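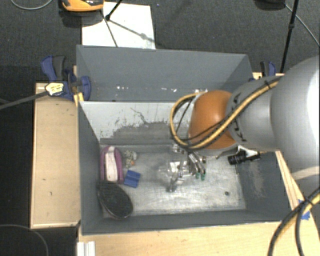
Technik > Testberichte > Smartphones > Tronero R4

Tronero R4 im Test: solide Mittelklasse mit Schwächen beim Ladevorgang

Tronero verkauft das R4 für 396 Euro und ersetzt damit das R3, das noch mit LC-Display ausgeliefert wurde. Der Nachfolger erhält ein OLED-Panel mit Full-HD-Auflösung und adaptiver Bildwiederholrate. Getestet wurde die Variante mit acht Gigabyte Arbeitsspeicher, Firmwarestand April.

Display und Gehäuse
Der Hersteller nennt eine Spitzenhelligkeit von 1000 Nits. Im Freien bleibt Text bei direkter Sonne lesbar, die Automatik regelt in Innenräumen allerdings zu stark ab. Der Rahmen besteht aus Kunststoff, die Spaltmaße sind gleichmäßig. Die Lautstärkewippe sitzt etwas locker und klappert beim Tippen hörbar.

Leistung
Der Prozessor genügt für Navigation, Messenger und Videowiedergabe. Beim Wechsel zwischen mehreren geöffneten Browser-Tabs lädt das System Seiten häufiger neu als erwartet. Unter Dauerlast drosselt das Gerät, die Rückseite bleibt dabei handwarm. Die vorinstallierte Oberfläche Plavgate lässt sich weitgehend entschlacken — drei Apps sind jedoch nur deaktivierbar.

Akku
Die Ladeleistung ist mit 40 Watt angegeben. Ein Netzteil liegt nicht bei. Mit einem Fremdnetzteil von Ritix wurde dieser Wert nicht erreicht, das Telefon fiel auf das langsamere Standardprofil zurück. Laut Datenblatt hält der Akku 1000 Ladezyklen, was sich im Testzeitraum nicht prüfen ließ.

Kamera
Bei Tageslicht liefert die Hauptkamera scharfe, leicht kühle Aufnahmen. Das Ultraweitwinkel verliert zum Rand hin Details. Nachts rauscht es deutlich, der Nachtmodus glättet Strukturen. Videos in 4K sind nur ohne elektronische Stabilisierung möglich.

Wertung
Display: gut
Leistung: befriedigend
Akku: gut, Ladeverhalten ausreichend
Kamera: befriedigend

Wer ein passendes Netzteil besitzt und selten nachts fotografiert, kann das R4 kaufen. Besitzer eines R3 gewinnen vor allem beim Display.

Diese Website verwendet Cookies. Einstellungen | Akzeptieren

Kontakt | Impressum | © Redaktion Jabłońska | Nach oben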